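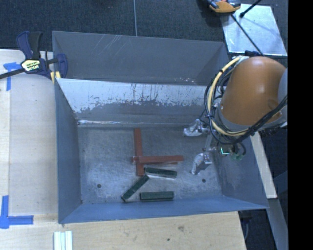
Pedex bin cell: setup and care

Pedex is the bin-picking cell in the Wusden workshop, and this file goes with the recordings made on it. It covers how the cell is put together, what gets checked before a session, and what has been repaired. The bin is a blue-gray sheet-metal one, held at its left rim by a bar clamp with blue and black handles, and the arm reaches in over the right side. The bars on the bin floor are the standard parts, long red-brown ones and shorter dark green ones. If you only want the recordings, skip to Contents.

Version 3 of this file, June 9, 2020. It replaces the notes that were kept in the Hadden project folder.

Contents

534 recorded sessions, one folder per session. Each folder has:

video/ - fixed camera, one file
joints.csv - joint positions and gripper opening
parts.txt - which bars were put in at the start
notes.txt - free text, often empty

Folder names are plain running numbers. Gaps in the numbering are sessions that were deleted because the video and the joint log could not be lined up. They have not been renumbered, so do not use the highest folder number as a count.

Hadden used the same layout with one extra column in joints.csv. The loader in tools/ reads both.

Setting up the bin

The bench top is 780 mm above the floor. It was set once with the leveling feet and should not need to change. If the bench has been moved, check it with a tape at all four corners before anything else.

1. Power the arm down and wait for the brakes to engage.
2. Put the bin on the wood with the tall flat panel at the rear.
3. Bring the front left corner in line with the tape marks. The marks are blue tape on the left side of the bench. Do not pull them up when cleaning.
4. Clamp the left rim. The pad goes against the metal, and the bar of the clamp points out to the left, clear of the arm.
5. Push the bin from the right with one hand. It should not slide.
6. Power up and run bin_check. The arm moves slowly to a point above each corner and stops. At each stop, compare the position with the last saved one.

If bin_check is off by the same amount at every corner, the bin has shifted and can be nudged back. If the corners disagree with each other, the bin is turned, or the base bolts are loose. Check the bolts first. There are eight of them and the torque is written on the card inside the controller door.

The clamp used to be on the front wall. It was moved to the left rim in January after the arm hit it on a low approach. Sessions from before the move have the clamp at the front, and the safe zone in the old configuration file is smaller for that reason. Do not copy old configuration files onto the current controller.

Bars

Each session starts with a mix of red-brown and green bars dropped in by hand from rim height. They land as they land. Crossed bars are wanted, so do not straighten them. A bar that ends up leaning against a wall can be left. A bar that ends up outside the bin goes back in before recording starts.

Wipe the bars with a dry cloth. Solvent took the color off two of the first set, and those were thrown out. Check the ends for burrs when a bar has been dropped on the workshop floor.

Gripper

The gripper is the two-finger Evangelista with the metal linkage. Both fingers have a silvery covering that wrinkles with use. Wrinkles are fine. A tear or a lifted end is not, because it catches on the bars and the release goes wrong.

To change a cover:

Open the gripper fully and lock it in the software.
Power down.
Take the old cover off from the tip toward the wrist.
Clean the finger and let it dry.
Fit the new cover, closed end at the tip, and secure the wrist end.
Power up, unlock, and run grip_zero with nothing between the fingers.

Change both covers together. With one old and one new, the closing point moves to one side and grip_zero will still pass. This cost a full day of sessions, which are marked "offset" in notes.txt. They are usable for video work but the gripper opening in joints.csv should not be trusted.

There is a small lighted part on the wrist, next to the connectors. Look at it before starting. If it is dark with the controller on, reseat the connectors with the power off. Do not bend the short wires behind them any tighter than they already are.

Hose and cables

The thick pale hose and the black cable bundle run in one loop on the outside of the arm. The cables are tied to the hose at intervals. The loop has to be big enough for the wrist to turn both ways without pulling, and small enough that it does not drag over the bars. After any work on the arm, jog the wrist to both limits by hand control and watch the loop the whole way.

Ties get replaced when they go stiff. Put the new tie in the same place as the old one, finger tight, and trim the tail flush.

Repairs so far

Wrist cable replaced. The break was inside the jacket at the second tie and did not show from outside. It appeared as random gripper faults, only when reaching toward the rear wall.

Hose fitting at the top of the arm resealed. No fault since.

Bin dented at the right wall and pressed flat again. The inner back wall has lost part of its light finish and shows streaks and worn patches. It has not been repainted - a fresh coat would change how the wall looks on camera, and the old sessions would no longer match.

Base bolts retorqued after the bench was moved.

Known problems in the recordings

The bin floor is bare gray metal and reflects. Faint reflections of the bars show on it, and a simple color threshold will pick some of them up as parts. There is also a bright streak at the foot of the back wall, at the left end of the crease, that can saturate. Mask it if you are doing edge detection.

The small round holes in the floor are part of the bin. An early version of the labels had them tagged as objects. The current labels do not.

Tools left on the metal plate behind the bin come and go between sessions. They are outside the working area and are not labeled.

Changes to this file

Add a line under Repairs when you fix something, and put the session number where the fix starts in notes.txt for that session. Configuration changes go in config/CHANGES, with the old value next to the new one.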